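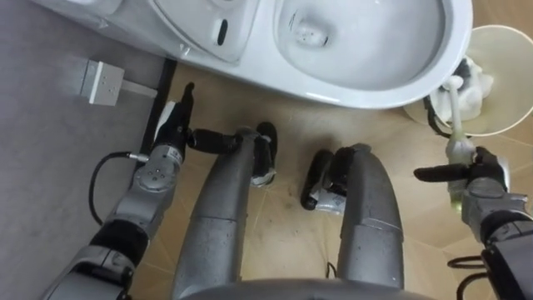 Restroom 2, Flidalton: toilet, grey mat and floor tile, Fri 11 November

FLIDALTON RESTROOM SAFETY CHECK
Checked by: Ilaria Sorrentino
Form: Clelex 2039, wet rooms and restrooms
Last check: October

Hello again, it's me with the clipboard. I did the Purves end of the building first this time, so if you were waiting for me by the kitchen with coffee, sorry! Comments go under each line as usual, and I've tried to keep them shorter than last month's (I heard the groaning).

1. Toilet bowl clean, water clear
OK
Clear water in the bowl and the white still has a good shine on it. Whoever switched us over to the Vuma cleaner, I take back what I said about the smell.

2. Bowl and base free of cracks or chips
OK
I ran a glove around the rim and then got down on my knees for the base, and found nothing sharp. I also gave it a good push from each side and it doesn't rock.

3. Flush and refill
OK
Flushed it 5 times with a little wait in between. It stopped running by itself every time. In October it needed a jiggle, so thank you to whoever fixed that – there's no entry in the log, so please go and write yourself one.

4. Floor mat flat, edges down
OK, keep watching
The grey mat sits on the left, with the thin black edge strip between it and the tile. I dragged my shoe along the strip in both directions and it didn't catch. I'd still like the mat lifted and the underside looked at before the next check.

5. Electrical items off the floor
NOT OK
There's a little white power adapter lying on the mat, left of the toilet. I don't care how small it is, I don't want anything like that on a restroom floor. It's a trip thing and it's a water thing, and I'd be writing the same comment if it was brand new and belonged to the boss. Please find out whose it is and get it to them. If it has no owner by the end of the day it goes in the drawer at the front desk, and you can come and ask me for it.

6. Cables clear of the walking area
NOT OK
Goes with line 5. Anything that has to have power in that room gets plugged in up high and the cable gets clipped to the wall. If you need clips, I have a whole box and I'm happy to share!

7. Tile sound, grout in place
OK with comment
The beige tile is slightly scuffed and speckled in places. I pressed along the grout lines with my thumb and nothing crumbled. A proper scrub is due, and please use the soft brush (the stiff one lives outside now, for the step).

8. Floor not slippery
OK
Did the shoe twist test on the tile and on the mat. Good grip on both.

9. Door, lock and light
OK
The lock opens from outside with a coin, and I tried it with the door shut. Light comes on right away.

10. Soap, towels, bin
OK with comment
Soap is low. I topped it up from the Vuma bottle but that was the last of it, so it's on the order list.

To do before I come back
Adapter out of the room – today, please
Lift mat and check under it
Scrub tile
Order soap

Sign next to each one when it's done, and put the time too. A check mark with no name doesn't help me much.

Ilaria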